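Agroforestry and Perennial Food Systems
Unit 5: Planning the layers of a food forest
Course handout, March 2018
Prepared by Macarena Mansilla

Read this before the field visit. The planting plan you hand in at the end of the unit is based on it.

What we mean by layers

A food forest is planted at several heights on the same piece of land. Tall nut trees stand over fruit trees, fruit trees over shrubs, and shrubs over herbs and ground cover. Climbers and root crops use what space is left. Textbooks often list seven layers, but few working plantings have all of them. The Ladach plot, our case study in this unit, has four and does well with those.

In a cool climate the main limit is light. A full canopy of walnut or chestnut leaves little for the plants below it. Growers at northern latitudes therefore space the tall trees much wider than in a tropical forest garden, and put most of them on the side away from the sun. 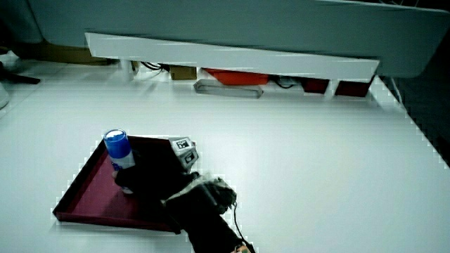
Case study: the Ladach plot

Ladach was a hay meadow until Dardo Valdebenito took over the lease. It slopes gently to the south and has heavy clay at the bottom. The first planting was 491 trees and shrubs, bare-rooted, set out over two winters.

The windbreak went in first: alder, hazel and willow along the west side. Alder fixes nitrogen and grows fast, so it was also used between the young chestnuts as a nurse tree. Every second alder is to be cut once the chestnuts close over.

Losses were highest on the clay. Plums died there in the second spring, and the rows were replanted with quince and medlar on low mounds 30 cm high. Note that the mounds were made by hand from soil on site. Nothing was brought in.

Voles were the other problem. Hongjun Lü kept the planting records and found that most of the damage was in places where mulch had been piled against the stems – keep it a hand's width away.

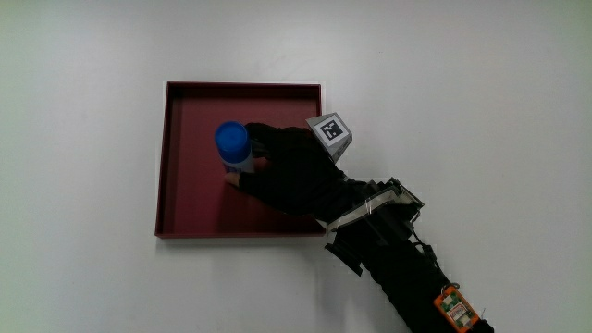 The shrub layer gave the first real harvest. Currants and gooseberries cropped in year three, well ahead of any of the trees, and paid for part of the fencing. They tolerate half shade, so they can stay where they are as the canopy develops. Raspberries were less useful. They spread into the paths and had to be mown back.

Spacing

Plan for the width of the mature crown. As a starting point for your own drawing:

Chestnut, walnut: 12 m
Apple or pear on medium stock: 5 m
Hazel: 4 m
Currant, gooseberry: 1.5 m

Leave gaps in the canopy on purpose. A gap to the south of a group of shrubs does more good than the same gap to the north.

Assignment

Draw a planting plan for the lower field at Antwi at a scale of 1:200. Show at least three layers, the windbreak and the paths. Add 2 pages of notes on your choice of species and the order of planting. Plans are due in April, to Javiera Orellana. Soil maps are in the course folder under Antwi.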